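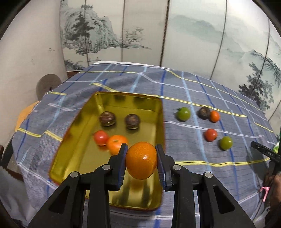 4. Filling the Tray

The Driltmont tray is used for serving and for short storage of whole fruit and vegetables. Load it on a table, with the cloth already in place. The model number, 2355, is printed on the card that came in the box.

4.1 Before you start

1. Wash the tray by hand with warm water and a drop of dish soap. Dry it with a soft towel. Water left to dry on the polished inside leaves spots.
2. Spread the cloth and smooth out any folds. The tray should sit level.
3. Rinse the produce and pat it dry.
4. Lay the pieces out on the cloth beside the tray. Discard anything bruised or split.

4.2 Loading

1. Start at the far end of the tray and work toward yourself.
2. Place dry, wrinkled items such as dried mushrooms first. Leave bare floor between them.
3. Add tomatoes next. Small round ones can go near the middle. Do not stack them.
4. Add citrus last. Lower each fruit until it touches the floor of the tray, then let go. Do not drop fruit in from above the rim.
5. Check that nothing rises higher than the walls if you plan to use the lid (sold separately, part 347).

Note: An orange and a tomato may touch for an afternoon on the table. For overnight storage, keep them apart and move dried goods to a closed jar.

Note: The shiny walls and floor reflect whatever is put inside. Colored reflections under the fruit are normal and are not stains. If a mark stays in place after you move the fruit, wipe it with a damp cloth.

CAUTION: Do not use scouring pads, steel wool or bleach on the inside of the tray.

CAUTION: Do not carry a loaded tray by one side of the rim. Hold it from underneath with both hands.

4.3 Emptying

1. Take out the citrus first, then the tomatoes, then the dried items.
2. Shake crumbs and bits of stem into the sink.
3. Wash and dry the tray as in 4.1, step 1.

The tray is not for oven or microwave use. Hand-wash water should be no hotter than 40 °C. For spare lids, see Section 7, Parts and Orders.

Section revised Sunday, September 15, 2019. W. Quintero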